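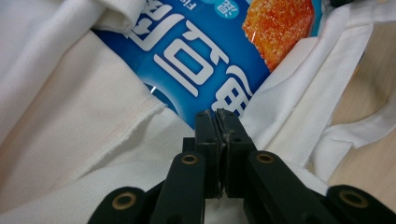
Trirkex Bagging Project: Progress Report to Escobar
Reporting period: through the end of July
Prepared by Patricio Orellana, software lead, Uritz

Summary

Work in this period went into three parts of the software: time alignment between the gripper cameras and the head camera, the segmentation model for packaged goods in soft bags, and the replay tool our reviewers use to accept or reject demonstrations. The first and third are done to the level set out in the work plan. Segmentation is behind, and the remaining work is described below.

The dataset now holds 3,538 accepted demonstrations. Reviewers rejected 378, most of them for tracking loss while a gripper was deep in the fabric.

Time alignment

Each gripper used to stamp its own frames, and the two clocks drifted apart over a long session. Domingo Sepúlveda moved all stamping to the recording host and added a check that stops the recorder if any stream falls behind. Older sessions have been re-aligned with the same code. A few could not be recovered and are out of the training split.

The loader now refuses any session without a matching calibration file. This has slowed down intake a little, and we intend to keep it that way. 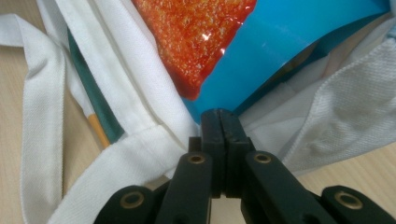 Perception

The segmentation model has to separate three things at close range: the package, the bag, and the gripper's own fingers. The fingers are handled with a fixed mask that follows the opening width. Bag against package is harder. Glossy film throws highlights that the model labels as white cloth, and printed food pictures with a strong color edge are sometimes split off as a second object.

We made two changes. Training crops now include random highlights, and the loss counts errors along the package outline more heavily than errors inside it. Split objects are less common in the validation set. False cloth labels on shiny film have not improved enough, and we do not want to pass this output to the planner yet.

Votley's depth module was tested as an extra input. It gave little at finger distance and we have dropped it from the plan. The license was a trial, so there is no cost to report.

Review tool and planner

The replay tool shows the head view and both gripper views on one timeline, with finger width plotted underneath. A reviewer can mark the start and end of each phase (approach, hold bag, insert, release) and the marks are written straight to the session record. Before this, phases were kept in a spreadsheet and copied over by hand. 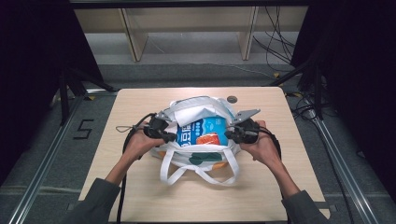 Head view: both grippers at the opening of the tote bag.

The two-arm planner reads the phase marks as targets. It runs in simulation with a simple cloth model. The hold phase is stable there; insertion still fails when the bag rim folds inward, and we have no recovery step for that case.

Next period

Finish the highlight work on segmentation. Add a recovery step for a folded rim. Freeze the session format so that Escobar's team can load the data without our tools. Domingo will send the draft format for comment before the freeze.

One request: we would like to move the unspent Votley line to reviewer hours. Please confirm in writing if this is acceptable.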